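Handling Trial Moves Into Its Second Stage at Kutville

The returns room at Kutville will start using a robot arm for part of the unpacking and sorting work in November. Staff at Jutthorpe have asked what this means for them, so the main points are set out in this item.

Kutville takes back hired tableware and display pieces from events, checks them, and puts them on the right shelf for cleaning or repair. In the busiest month last year, 1,590 pieces came through. Most of the work is lifting one item at a time from a table, looking it over, and setting it down somewhere else. It is hard on wrists and shoulders, and it is the job people most often ask to rotate out of.

The new setup goes by the name Ferri. It will take the lifting for plain, solid items such as plates, saucers and small bowls. People will still do the checking, and they will still handle glass, anything chipped, and anything tall or top-heavy. The eight people on the returns team keep their jobs and their current hours. What changes is the split of the day. Each shift will have one person at the arm, clearing stoppages and deciding what to do with items it refuses.

That job needs training. The course runs 15 hours, all of it in paid time, and it is open to anyone on returns or packing. Those who complete it move up one pay step. Anyone who would prefer to stay on hand sorting can do so.

Before anything goes live, the grasping routines are being worked out in simulation at Zeltden. The layouts mix hired tableware with odd pieces, in the way a real return crate does. 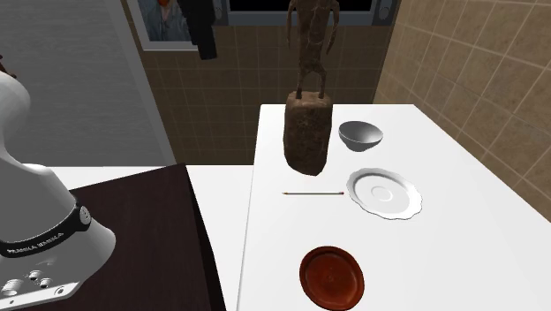
The returns team put together the list of 47 item types used for these tests, and asked for thin and narrow things to be included early on. Small items get missed at the end of a shift, and they are the ones customers call about. The list can still be changed. Send additions to your shift lead before the end of the month.

Jutthorpe will not get an arm this year. A decision on that site will wait until Kutville has been through a full busy season, and staff there will see the results first.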